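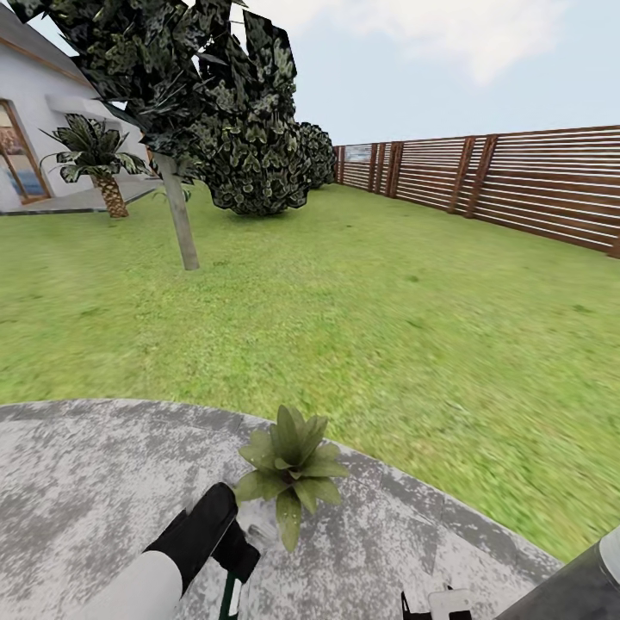 Waaka, garden table scene. The gripper coming in towards the leafy plant.

Waaka: simulated tabletop handling episodes

Waaka is a pack of rendered robot episodes sold by Rekemik, together with the scene files and a small loader. All of it is simulated. Nothing in the pack was filmed, and no real arm was used to make it.

This README covers version 2 of the pack. If you bought version 1 you are entitled to version 2 under the same order, so write to the support desk before paying again. The licence text is in LICENCE.txt and takes priority over anything said here.

What you get

1685 episodes, each in its own folder
10 scenes, indoor and outdoor, with lighting settings
38 handling objects with collision shapes
A Python loader and three short scripts
A change log going back to the first test release

Episodes run to a limit of 2000 simulation steps. Many stop well before that. An episode ends when the task check passes, when the object leaves the table, or when the limit is reached, and the reason is written to the last line of the episode log.

What it is for

We made the pack for people training or testing grasping and placing policies who want some variety in the background without building scenes themselves. It has also been used for camera calibration exercises and for teaching. Lakmal Cassim ran a term of lab classes on an early copy, and most of the notes in the docs folder began as answers to questions from that class.

It is a poor choice if you need accurate soft body behaviour. Leaves, cloth and food items are rigid in every scene. A plant has one collision shape for the whole plant, so the fingers will stop at the shape even where a leaf ought to bend. If your work depends on that, please look at the test episodes first.

Scenes

Scene files are in the scenes folder, named by place. The garden scene has a round stone-effect tabletop with lawn, a house, trees and a slatted fence behind it. The indoor scenes are plainer. Backgrounds have no effect on the physics and can be swapped or removed by setting background to none in the scene file, which also makes rendering a good deal faster.

The tabletop height and friction are fixed within a scene but differ between scenes. Read them from the scene file. Please don't copy the values from one scene to another, as the grasp points stored with the objects are worked out relative to the table.

Outdoor scenes use one sun and a sky image. You can turn the sun through a full circle but we only tested it above the horizon.

Objects

Each object folder holds a mesh, a texture, a collision shape and a short text file with the mass and friction. Some objects are everyday things and some are plain shapes such as spheres, cones and cylinders. The plain shapes are there for a reason: they are easy to check by hand, and a policy that can't manage them is unlikely to manage anything else.

Masses were chosen by us to be sensible for the size. They were not measured. Textures were made in house, so you can publish renders without asking anyone else.

Objects can overlap slightly at the start of an episode when the random placement is tight. The loader lets them settle for a short time before the first saved step. You can change this with settle_steps, though setting it to zero will sometimes make things jump.
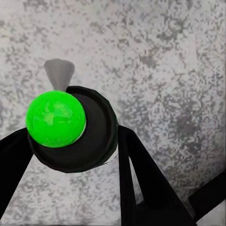
Close view past the black gripper fingers, with the green sphere against the black cylindrical object.

Views

Every episode has an overview camera and a close camera. The overview gives you the table and some of the surroundings. The close view is mostly fingers, object and table surface, and in tight grasps a large part of it can be black. Don't filter those out as faulty. They are the normal result of a dark gripper close to the lens, and a policy will meet them in use.

The two views are saved on the same clock. If you resample one, resample the other. Version 1 had a one-step offset between them, which Sunita Kasprzak found and fixed, and any conversion script written for version 1 should have its correction removed before you run it on this pack.

Colour images are saved as PNG. Depth is saved separately as 16 bit, in millimetres, with zero meaning no reading. Sky pixels always have a depth of zero.

Episode folder layout

meta.json -- scene name, object list, random seed, task name
overview/ -- colour and depth images
close/ -- colour and depth images
state.csv -- joint positions, gripper opening, object poses
log.txt -- events, task check, reason for ending

Poses are given as position in metres and rotation as a quaternion, scalar last. This caught out several early users. The loader has a function, to_scalar_first, if your own code wants it the other way round.

Gripper opening runs from 0 for closed to 1 for open. It is the commanded value. The measured value is in the next column and the two will differ whenever something is held.

Getting started

Unpack the archive somewhere with plenty of room and run check_pack.py. It compares every file against the list in manifest.txt and prints the names of any that don't match. Run it even if the download seemed fine -- most of the loader faults reported to us have been incomplete archives.

Then install the loader with pip from the loader folder and try view_episode.py with the name of any episode folder. It opens both views and steps through them with the arrow keys. Press S to show the state values and Q to quit. On a machine with no display, use the save option and it will write a contact sheet.

To run your own policy in a scene you also need Isterness, our simulator, which is a separate purchase. The episodes can be read without it. A trial key for Isterness comes with each order and is in the order email, not in the archive.

How the episodes were made

Some episodes were driven by a person using a hand controller and the others by a scripted planner. The meta file says which, under source. Yakubu Balogun and Wendell Calloway did the hand driving between them. Their styles are different enough that we recorded the driver as A or B, and you may want to keep both in your training split.

Scripted episodes are smoother and tend to approach from the same few directions. Hand driven ones have pauses, second tries and the odd knock. We left these in. Failed episodes are also left in and are marked as failed in meta.json, with no attempt to balance them against the successes.

No people appear in the pack and it holds no personal information apart from the names in this file.

Splits

Suggested splits are in splits/train.txt, splits/val.txt and splits/test.txt. They are divided by object, so nothing in the test list appears in the training list. If you report results on another split, please say so. There is a second set in splits/by_scene for those who care more about a change of surroundings.

Known problems

Grass close to the table can look smeared in some overview images. This comes from the texture filtering and has been left as it was, because changing it would have meant rendering the whole scene again.

Speckled table textures show some blocky noise in the close view. If you are training on fine edges, try the plain_table setting and render again.

In a small number of hand driven episodes the task check passes a moment before the object is released. The state file is correct. The success flag is early.

The viewer script is slow to open on Windows when the pack is on a network drive. Copy the episode you want to a local disk.

Long folder paths will break the unpacking on some systems. Use a short folder name near the top of the drive.

Changes since version 1

Clock offset between views fixed
Collision shapes redone for all plants
Garden scene added
Driver label added to meta.json
Old depth format dropped

Licence and support

One order covers one team on one site. You can publish results, images and trained weights. You can't pass on the meshes, the scene files or the episodes, whole or in part. Teaching use is allowed under the same order as long as students work on your machines.

Support is by email and included for the life of the version. Lawal Effiong looks after it. Send the episode folder name, the output of check_pack.py and the loader version, and say whether you are on the August build or a later one. The build month is on the first line of manifest.txt.

Requests for new objects are welcome at the same address. We can't promise any, but the plants came from a request.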